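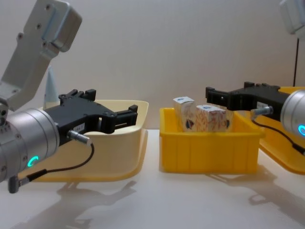
Sze-wing Ho wrote:
> I have read your note on the arm-order label and I tried it with the Vitberg
> data. I am not convinced yet. In your note the policy gets one extra input,
> left first or right first, and you write that the collisions inside the bin
> become rare. But in your demonstrations the operator always decides the order
> before the motion starts. So the label can carry more than the order. It can
> also carry which box the operator looked at. Did you run it with a wrong or
> random label? And how did you treat the episodes with a second grasp? With
> Feltitard default settings these are cut, and I think it changes the result.

Dear Sze-wing, dear all,

Thank you for the careful reading. I answer the second question first, as it is the easier one.

We did not cut them. The training set has 203 demonstrations and 79 of them contain at least one second grasp, so the default filter would take away a big part of the data. It would also take away the part that we need most. When two small boxes lean on each other in the yellow bin, the first closing of the fingers often moves the other box, and the operator must open again and correct. If the policy never sees this correction, it keeps pushing down at the old position. To keep these episodes you must set the regrasp option to "keep" in both places, in the loader and in the export step. We forgot the export step the first time and lost a week with it.

About the label. You are right that it can leak the target. In our setup the two things are very much connected: the operators use the left gripper for the box nearer to the left side and the right gripper for the other one, and the one that lies more on top is usually taken first. I did not think enough about this when I wrote the note.

So in November we repeated the test with three versions. All use the same network and the same seeds, and each had 30 trials with new box positions:

No label: eleven trials with contact between the grippers.
Correct label, set by a person before the start: two trials.
Random label: five trials.

The random label is the interesting one for me. It is worse than the correct label, so a part of your suspicion is confirmed. But it is still clearly better than no label. My reading is that without the label the policy mixes both orders, and the two arms come down over the bin at the same time. With any label one arm waits, even if it is the less good arm for the first box. In the random version the failures are mostly of another kind: the first arm reaches across the nearer box and turns it over. I counted this as a failure of the task but I did not count it as a collision, and the note should say so. I will correct the table.

One more detail which may explain the difference to your numbers. We blend the action chunks with the Hsiao scheme, and our overlap is around 200 ms. With a shorter overlap the waiting arm makes small movements toward the bin and comes back, and sometimes this is enough for a contact. If you run without overlap, I would expect that the label helps you less. Can you tell me your value?

What I can not answer is whether it works without a person who gives the label. We trained a small classifier on the first camera image, but it was checked only on the Levwood bench, with one type of box and the same bins in the same places. I would not trust it for other objects. If somebody on the list has demonstrations with two arms and mixed objects, and the order was not fixed by instruction, I would be glad to try it on them.

The three configuration files are in the shared folder, under "order_test". The logs of the random version are there also, but two of them have a wrong time stamp in the header. The data inside is fine.

Best regards from Levwood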